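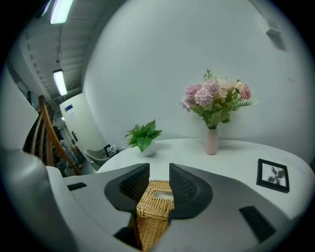
The round table by the curved wall, with the tissue box, the flowers and the small plant.

The owner of Wernari opens the door herself on a Tuesday morning, about an hour before her first booking. She lets out three rooms by the day, mostly to people who want somewhere calm to meet a client or write a report, and she furnished all of them without help. The one people ask about is the smallest, the one with the curved wall.

"It was a stairwell," she says. "When they took the stairs out, the wall stayed. The builder offered to square it off and gave me a price, and I said leave it and paint it white."

A square table had been in there first, bought from Amano when the shop was closing down. It lasted 11 days. "You'd put it against the wall and there was a gap behind it you could lose a phone in. I lost two pens and a charger." The round white one that replaced it cost 195 pounds, delivered, and she says she would have paid more.

What goes on the table took longer to settle. She began with a lamp and a stack of magazines, and both went within a month. The lamp needed a cable across the floor and the magazines made it feel like the dentist's.

The tissue box came next. It is a woven wicker one, light tan, and she chose it because everything else near it was white. "A cardboard box of tissues looks like somebody has a cold," she says. "In a basket it's part of the room." She has used the same sort of cover at home for years.

The flowers stand in a slim vase of pale pink. There are pink and lavender heads on one side, cream and blush in the middle, and a single pink rose on the other side, with ferny green pieces spreading out round them. She likes the stems to be gathered in tight at the neck. "If the vase is wide they all fall outwards and you need twice as many. I had a big glass one from Kundent and it ate flowers."

She is less particular about the plant. It has broad, pointed, bright green leaves, and its round white pot sits further back on the table. Asked what it is called, she shrugs. "Green. The label went in the bin. It gets water when I remember, and I turn the pot so it doesn't lean."

There is a black and white picture as well, the dark shape of a leafy plant in a small black frame with a white mat. It came from Stendby, a market stall she visits most months, and was one of a pair. Hanging it has been a problem. "You can't hang a flat thing on a bent wall. It touches in the middle and the ends stick out, or it rocks. I tried two hooks and I tried strips." For the moment it lies flat on the table. She says a stand would sort it out, and that she has been saying so since May.

Her budget for the room was 200 pounds on top of the table – paint, chairs, everything. She kept to it by doing the painting herself, three coats with a small roller, because a wide one skips on the curve.

Does she plan to change anything? The chairs, possibly. They scrape. She would like the second picture up in the hall, where the wall is straight. The table stays where it is.

Then she looks at the clock, says the first people will want coffee, and goes to put the kettle on.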